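Silton Community Laundry and Clothing Exchange
Frequently asked questions
Last updated 23 Jul 2025

Who may use the exchange?
Any resident of Silton or Stistham may borrow or keep donated clothing. Proof of address is required at the first visit only. 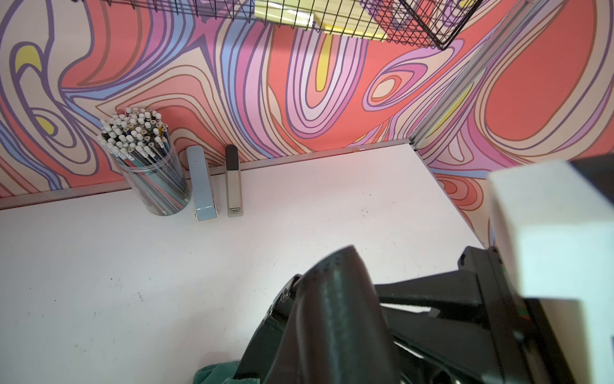

How many items may I take?
Members may take up to 4 garments per visit. School uniforms are not included in this limit.

What may I donate?
We accept clean trousers, shirts, jumpers and coats in wearable condition. Underwear, swimwear and single socks cannot be accepted. Please empty all pockets before handing items over.

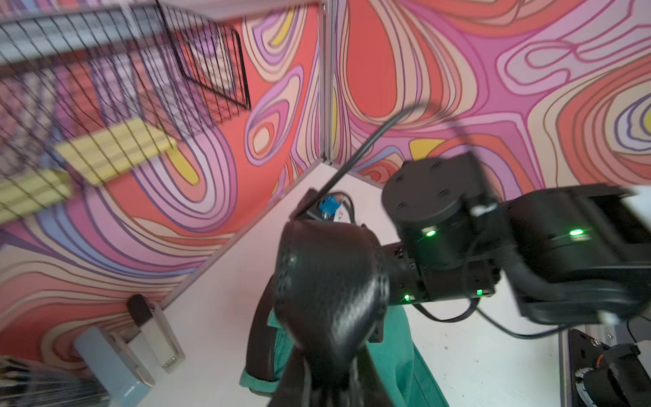
Donations of more than 100 garments, such as those from a deceased estate, must be arranged in advance with Yoon-hee Ki at the Stistham office.

Do you carry out repairs?
Yes. Minor repairs – hems, buttons and torn belt loops – are free of charge for members. Zips are replaced at cost. 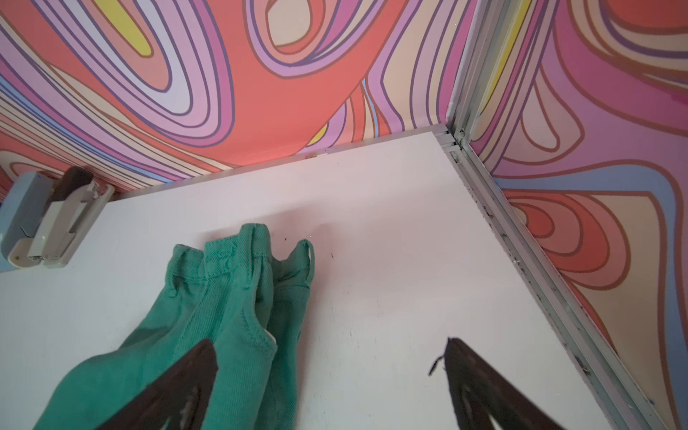

Ye-rin Yang

Repairs are normally returned within 2 weeks. Please label each garment with your surname and membership number, and note the repair required on the form provided. Items not collected by the end of the following month are returned to the exchange.

Is the service open over summer?
The exchange closes for the last fortnight of December. The coin laundry remains open, although no staff are in attendance.
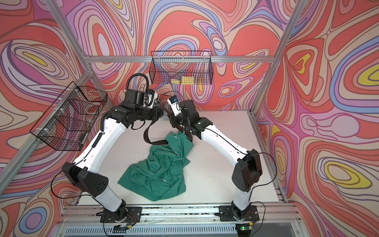

How do I make a complaint?
Complaints should be made in writing to the manager, Virgil Marinescu. A written reply will be provided.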